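Section 4: Trying out the Serkex hand-held gripper kit

Our group (Liv Myklebust, Alfie Cropper and Benedikt Hämmerli) had the Serkex kit on loan for 11 days. It comes as a pair, one gripper for each hand, both cabled. We recorded over 300 short tasks with everyday items such as mugs and toothbrushes.

Setup took 18 minutes the first time, most of it spent on the cables. They are the weak point — on wide reaches they pull at the wrist. The thumb position was comfortable for Liv and Benedikt, less so for Alfie, who has larger hands.

Our supervisor, Vesna Berisha, asked whether we would recommend buying the kit. We would, for table work with light objects. For anything that needs walking about, we would wait for a version with longer cables.

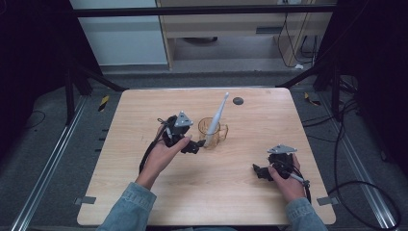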